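Home | Data | Recipes | Changes | Contact

# Flaston Bread Log

Last updated: October

Welcome to the Flaston Bread Log! It's a plain collection of home sourdough bakes, written up by the people who baked them and put into one tidy set of tables so that anyone can read it, sort it, chart it or argue with it. The log holds 330 bakes and more than 4,000 single readings of dough and oven temperature. It grew out of a baking circle in Flaston that kept swapping notes on scraps of paper, and we love how far it has come.

## What you get

- `bakes.csv`, one row per loaf (flour mix, water, salt, starter, shape, bake time)
- `temps.csv`, one row per reading, tied to a loaf by `bake_id`
- `notes/`, one text file per loaf, in the baker's own words
- `flours.csv`, a short list of the flours used, with the protein figure from the bag where the baker wrote it down

The notes folder is our favorite part. The tables will tell you that a loaf had a long cold proof, but the note will tell you that the baker's sister came to visit and the dough sat in the fridge a whole extra night, and that it was the best crust of the year. Please read a few before you start plotting things!

## Column guide for bakes.csv

`bake_id` is a short code, first two letters for the town (FL for Flaston, UR for Urnemby) and then a number. The numbers skip here and there where a baker asked for an entry to be pulled.

`water_pct` is water as a percent of flour weight. Water in the starter is counted. In version 3 and earlier it was not, so don't mix old and new files.

`starter_pct` is starter weight as a percent of flour weight, with a starter fed equal parts flour and water unless the note says otherwise. Urnemby bakers mostly keep a stiff starter, and you'll want the `starter_type` column for those.

`bulk_hours` is the time from mixing in the salt to first shaping. Some bakers counted from the starter instead, and we fixed those rows by hand wherever the note gave enough to go on. Rows we couldn't fix have `bulk_flag` set to 1.

`crumb_score` goes from 1 to 5 and is the baker's own opinion. Hui-mei Tai gives almost everything she makes a 2, and her bread is wonderful, so compare scores within one baker and leave it there. 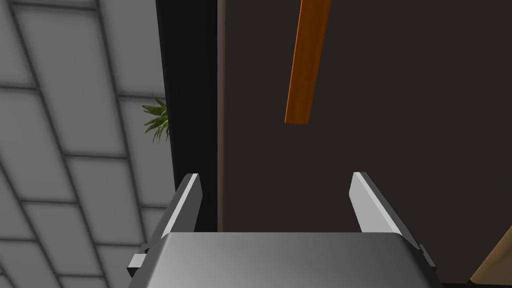 Why is the dough temperature blank for so many of the early loaves?

Most of us didn't own a probe thermometer when the log began, and we chose to leave those cells empty instead of filling them with guesses from the room temperature.

If you want only loaves with full readings, filter on `temp_complete = 1`. You lose a good chunk of the rye bakes that way, sadly, including the whole Prurnodura series (a dense, dark, molasses-sweet rye that Hadi Qudah worked on all winter). The notes for that series are still worth your time. Hadi writes down everything, right down to the sound the loaf makes when you knock on the bottom.

## How entries come in

Bakers fill in the paper card while they bake and type it up later. Hui-mei reads each new entry on Thursday evening, checks that the weights add up, and writes back if something looks off. The usual suspects are ounces typed in the grams column and a missing salt weight. Salt left blank means unknown; salt at 0 means the baker forgot the salt, and yes, there are a few of those, and the notes are very funny.

Oven temperatures are whatever the dial said unless `oven_probe` is set. Home ovens run hot and cold by quite a lot, so treat dial numbers gently.

## Known gaps

All the bakes come from two towns at low altitude with soft tap water. Summer is thin, as most people would sooner not run an oven then. Whole wheat is well covered and spelt is barely there, with 8 loaves, all by the same baker. Gluten-free loaves aren't included yet. We'd be thrilled to add them, but they need different columns and we haven't settled on which.

## Trying it out

The Chiu script in `tools/` prints a one-page summary for any loaf. Give it a `bake_id` and it lays out the formula, the temperature readings in order, and the note at the bottom. It's small and easy to change.

## Sharing and credit

Use the log for anything you like, including classes, charts and your own breakfast. Please credit "Flaston Bread Log bakers" and keep the notes whole if you quote them. Baker names appear only where the baker said it was fine.

Found a mistake? Send the `bake_id` and what you think is wrong through the Contact page. New bakers from any town are very welcome, and first loaves count just as much as hundredth ones. Flat ones too!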